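4. Setting up the table and the mat

Read this section before you unroll anything. Most of the complaints that reach us about crooked hems come down to a mat that was laid badly in the first place, and no amount of careful pinning will fix that later.

4.1 Choosing the table

1. Use a table you can stand behind without stooping. Sales brochures like to give one perfect height for everybody. We have never seen two people agree on it, so ignore the brochures and try it with your own back.

2. Push down on each corner in turn. If the table rocks, fix it now. Folded cardboard under a leg will hold for an afternoon, whatever Ignacio Esteban in our workshop claims about it lasting for years.

3. Clear the whole top and wipe it down. Crumbs and thread ends under the mat show up as bumps, and you will feel every one of them when you smooth out a garment.

4. Leave enough space on your side of the table to stand back and move sideways. You will be walking from one end of a hem to the other more often than you expect.

Note: The Zumness mat may be used on a folding table. We don't recommend it, but plenty of people do it and some of them get decent results.

4.2 Laying the mat

1. Unroll the mat with the printed side up and let it rest for 20 minutes. The packaging says the mat "lies flat instantly." It doesn't.

2. If the ends still curl, roll the mat loosely the other way, wait, and try again. Don't iron it. Don't use a hair dryer either, even if a video told you to.

3. Line up one printed line with the edge of the table nearest you. Check it at both ends and in the middle. Tables are less straight than they look, so if the line and the edge disagree, trust the line.

4. Hold the mat down with clips or with tape on the underside. Tape on the printed side will lift the lines when you peel it off.

CAUTION: Keep hot irons, hot cups and glue guns off the mat. A scorch mark can't be removed, and the cleaning products sold for the purpose did nothing in our trials except make the mat sticky.

4.3 Checking the grid

Printed grids are only as good as the printing. We check ours before they leave, but check yours too, with a steel ruler and not with a cloth tape, which stretches.

1. Measure 15 squares along one line and write down the length.

2. Measure the same number of squares in the other direction, starting from the same corner.

3. Compare the two. If they differ by more than the width of a line, move to another part of the mat and repeat. One bad reading may be your ruler slipping.

4. If the second reading is bad as well, stop and contact the shop where you bought the mat. Don't try to correct for it in your head as you work.

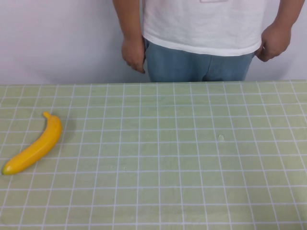
Once the grid checks out, leave the mat where it is. Every time it is moved you have to start over with the lining up, and people who say they can do that by eye are usually the ones who send us photographs of lopsided skirts.

4.4 First garment

Start with something cheap that you already own. An old T-shirt is good practice precisely because knits misbehave.

1. Lay the garment face down and smooth it from the center out to the sides. Press lightly. If you pull, the fabric will stretch to match the grid and spring back as soon as you lift it.

2. Match the side seams to two printed lines. On many store-bought shirts the seams twist toward the front after washing – in that case, match the shoulders and let the seams go where they like.

3. Read the hem against the nearest line. A curved hem should rise by the same number of squares on both sides.

4. Mark any difference with chalk. Wax markers are sold as washable, and Dulce Cuevas, who tests our notions, has a drawer of stained samples that suggest otherwise.

5. Turn the garment over and read it again before you cut. If front and back disagree, the garment is probably lying crooked.

Note: Starch sprays such as Testen are often advised for limp knits. They help a little. They also leave a film on the mat, so spray the garment somewhere else and let it dry first.

4.5 Cleaning and storage

Wipe the mat with a damp cloth and dry it at once. Store it flat or rolled with the print facing out, never folded. For replacement clips, order part 400 from the list at the back of the guide. The pack holds 6, and generic ones fit nearly as well.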